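Search this site
Type and press enter

How to Put Together Your First Acoustic Set

August — by Moushumi Hettiarachchi

Filed under: Playing Live, Songwriters' Corner

So you've been offered a support slot, and you've said yes, and now you're lying awake wondering what on earth you're going to play. I remember it well! My first was upstairs at the Lockyer, 15 minutes, and I turned up with enough songs for an hour.

Start by writing down every song you can get through without looking at the words. Be strict with yourself (I never am). Then pick your opener, and make it something comfortable and not too high — your voice won't have settled yet.

Next, sort the rest by tuning. If 2 songs need the guitar in open D, put them side by side, or you'll spend half your slot twiddling pegs while people drift off to the bar.

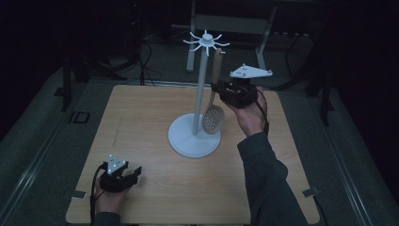 Once you've got an order, play it straight through with a timer going, chat and all. Mine always comes out longer than I think, and I usually end up dropping a slow one. When we played Flindska to almost 400 people I cut "Ginder" that very afternoon, and I still miss it a bit.

Last of all, write the list out in big letters and tape it down by your feet. Keep a spare copy in your guitar case, along with a capo and some strings.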